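The Shiny Table: A Gallery of Things I Was Told Would Look Good

Posted May 1, 2019
37 comments | 137 shares

I have read too many home pages in the past year, and they agree on one point. A plain table wants "one reflective piece." It will open up the room, they say, it will bounce the light, it will act as an anchor. I own a plain table. I also have a drawer of steel and chrome from thrift stores, a closing sale at a kitchen shop in Plonov, and a relative who moves often and leaves things behind. So I have been putting shiny objects on flat surfaces, mine and other people's, and looking at them for longer than is sensible.

My position going in was that most of this is sales talk. My position now is pretty much the same, with two or three exceptions that I'll own up to as they come. Each entry gets a line or two. A few get more because I was annoyed.

Nothing was sent to me for free, and nothing on this page is for sale.

TRAYS

1. Chrome tray, oval, from the Plonov sale

The tag called it a "serving mirror." It serves fingerprints. I wiped it before lunch and by the time the plates were cleared it looked like evidence. As for opening up the room, it mostly opened up the ceiling, and my ceiling has a water stain.

2. The same tray, turned over

The underside is dull and a little scratched and I like it much better. I left it that way for all of March. It holds mail. A visitor asked where I got it, which never happened with the good side up.

3. Square tray with a hammered finish

Hammering is supposed to hide marks, and to be fair it does. It also hides crumbs, until you pick the thing up and they all go down your sleeve. I suspect the dents are pressed in by a machine, because the same dent shows up again every inch or so. Once you notice the repeat you can't stop seeing it. I passed it on.

4. Small tray under a plant

Water rings within 23 days. Yes, I kept track. The woman at the shop told me stainless steel doesn't mark, and what she meant, I think, is that it doesn't rust, and those are separate claims. The rings came off with vinegar. They came back too.

CANISTERS AND JUGS

5. Juria canister, the tall one

Juria is a name you see stamped on the bottom of things around here, and people get sentimental over it. I'm not convinced there's a difference between this and the unstamped one next to it on the thrift store shelf, which was $9 less. The lid fits well. I'll give it the lid. The reflection on a tall cylinder makes everyone in the room look like a candle.

6. The unstamped canister

Lid also fits well.

7. Milk jug, narrow neck, dent on one side

Bought for the dent, which gives the light something to do. This is one of my exceptions. On a dark wood table it looks good from every chair, and I have tried every chair. On a pale table it looks like somebody forgot to put it away. Nobody who writes those articles seems to have moved the object from one table to another before making up their mind, and I'd have thought that was the first thing to do.

8. Coffee pot with a long spout

Handsome, drips. The handle gets too hot to hold and the knob on the lid is worse. It was described to me as a conversation piece and the conversation has been about the dripping. I keep it on a high shelf where it can be admired by people taller than me.

9. Sugar bowl, two handles

The handles are for show. You can't get a finger through either one. I have no idea what the designer had in mind and I've stopped giving designers the benefit of the doubt.

CANDLEHOLDERS AND THE REST

10. Pair of Dasley candleholders

Sold as a pair, and they are not the same height. The difference is small enough that you'd blame the table. I did blame the table, and I had a folded piece of cardboard under one leg for a week before I stood the two of them side by side on the kitchen counter. Polished, yes. Matching, no. With candles burned down unevenly you could get away with it.

11. Napkin ring, used as a paperweight

Too light. Paper goes right out the window with the ring on it. Looks fine.

12. Gravy boat

I wanted to dislike this and couldn't. The shape is odd enough that the reflections come out in long ribbons instead of a blurry face. It sits in the middle of the table at the Bonsu place, where I spent a good part of the winter, and it has keys in it. Keys scratch. By now the inside has gone to a soft gray, and if there is a case to be made for a shiny object it may be that it gets less shiny.

13. Cake stand, steel, low foot

Bought on the strength of a photograph in which it held nine perfect lemons. I bought lemons. They rolled. There must have been glue, or a towel under there, or very flat lemons.

BOWLS

Bowls get their own section because they are what the articles push hardest. "A low metal bowl, left empty" is the phrase, or near enough. I've always taken that as a confession that they couldn't think of what to put in it.

I should say what I've been checking for. A flat tray gives you back whatever is straight above it, so if your ceiling is boring, your tray is boring. A deep bowl goes dark at the bottom and loses the light altogether. A shallow one is supposed to be the happy medium, pulling in light from the whole room and stirring it around. That was the claim I most wanted to knock down, since it's the one repeated with the most confidence and the least evidence.

14. Deep mixing bowl, 37 years old by family reckoning

Still the best bowl in the house and no use at all as decoration. The outside is scoured nearly white. Belongs in the kitchen and went back there.

15. Bowl with a rolled rim

The rim catches water when you wash it and lets go of it later, on the tablecloth, in a neat circle. The shop told me this would stop. When? The reflection inside is good in the morning and then dead by afternoon, so if you eat breakfast late you might get some pleasure out of it.

16. Bowl, thin sheet steel, no rim to speak of

Rings like a bell if you set down a spoon anywhere near it. Gone within a week. I think the buyer got it for a dog.

17. Two bowls nested

Stylish for as long as they came apart. They're one bowl now.

18. Shallow stainless bowl with a polished rim, on a light beige tabletop

The one that dented my argument. The light breaks up into white streaks and darker gray swirls, and the thin brushed rod that comes down into the middle gets thrown back bent out of shape. I'd normally complain that a polished bowl on a pale top is too much glare on too little color. The faint diagonal grain helps, and so does the soft shadow under the rim, which keeps the thing from looking pasted on. I'd still like to see the same bowl on a dark table before I call it a win. The cream disc up in the corner, like a coaster, does the opposite job, dull where the bowl is bright, and I'm not sure I don't prefer it.

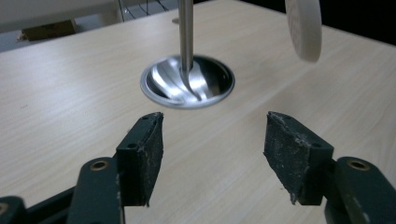 WHAT I'D KEEP

The dented jug, the gravy boat, the oval tray wrong side up. The shallow bowl is on probation. All the rest could go back to Plonov and I wouldn't miss it, except for the canister lids, which I'd ask to have returned.

If you have a piece you swear by, say so in the comments, and say what color your table is. I'll believe it or I won't. Several people have already written in to defend hammered finishes, and I have read every word and checked my tray photos again, and the dent still repeats.

Next page will be glass, about which I've been told even more.

Share this gallery | 137 shares | 37 comments

Text and photos copyright 2019 by the author. Please ask before reprinting. Contact | Back to top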